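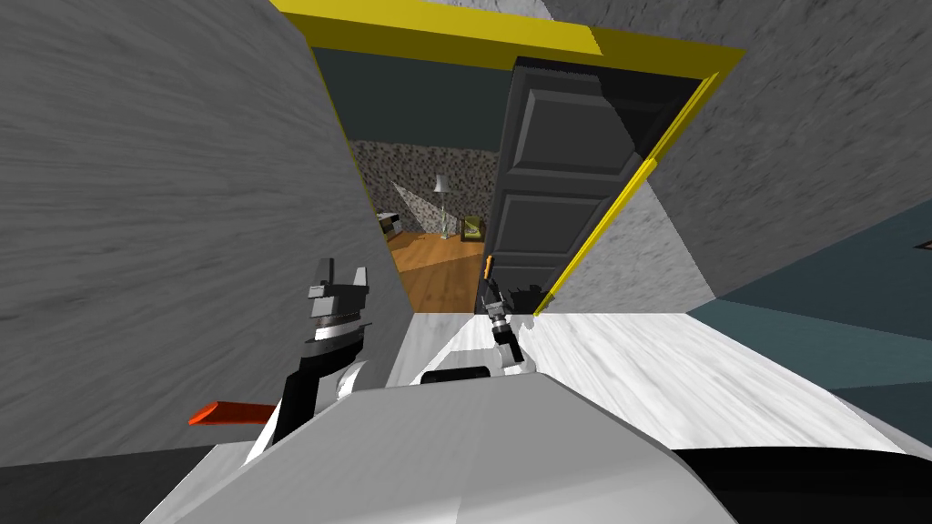 *Image: Driltik*

## About Orner

Hello, and thank you for wandering over to this page, which we suspect is the one most people skip on their way to the prices. Orner is a small school of bookbinding and book repair on Forkach Lane. We teach beginners, improvers and the sort of person who has been carrying a cookbook about in a freezer bag for years and would like it to be a book again. We also take in repairs of our own, and quite a lot of what we teach comes straight off the repair bench.

The school was started by Nii Gbeho, who learned to sew a text block at his aunt's kitchen table and then spent most of his working life in a commercial bindery, where everything was glued and very little was sewn. He missed the sewing. When the bindery closed he bought its two oldest nipping presses (they were going for scrap, and getting them up the stairs is a story he'll tell you whether you ask or not) and began teaching in the evenings, four pupils at a time, with tea.

The tea has stayed, and so have the presses, but we've grown a bit. There are day courses now as well as evening ones, a long summer course for people who want to go on to bench work, and a Saturday-style drop-in that we run on whatever day suits the term. Our repair ledger has reached entry 3115, a parish hymnal with a chewed spine. The ledger is written by hand in a book Nii bound himself, and he is already grumbling that he should have put more pages in it.

### What you'll learn

Everybody begins with a single-section pamphlet, even people who tell us they've done one before. It takes a morning, it uses up the nerves, and you go home with something you can write in! After that we move on to multi-section sewing, rounding and backing, and case binding in cloth. Leather comes later and only if you want it. Plenty of our pupils never touch it and make lovely books.

Repair pupils follow much the same path and then turn off towards paper mending, wheat starch paste and rebacking. We're fairly old-fashioned about paste. We cook it fresh, we don't like it lumpy, and we would much sooner do too little to an old book than too much. 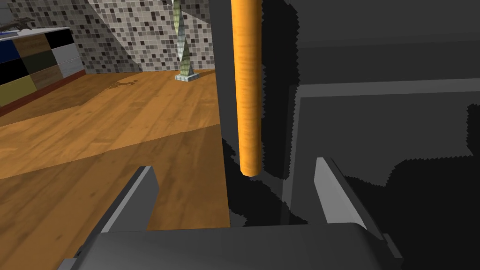 *Upright orange cylinder with a mottled, wood-grain look.*

### The Issahaku places

Each term we keep 2 free places on the long course, known as the Issahaku places after the family who first paid for them. You don't need any experience or a reference, just a letter telling us about a book you're fond of. Nii reads every one, usually twice, and writes back to everyone, so please be patient with him. Letters for the next round should reach us by the end of October.

### Finding us

We're up the stairs beside the shoe mender, green door, stiff handle, so do give it a good push. If you're bringing a book for repair, wrap it in a clean tea towel and leave any loose pieces exactly where they are. The workshop opens at half past nine and the kettle goes on a little before that. For course dates or a chat about a repair, ring us on extension 757 and let it ring for a while, as we may well have paste on our hands.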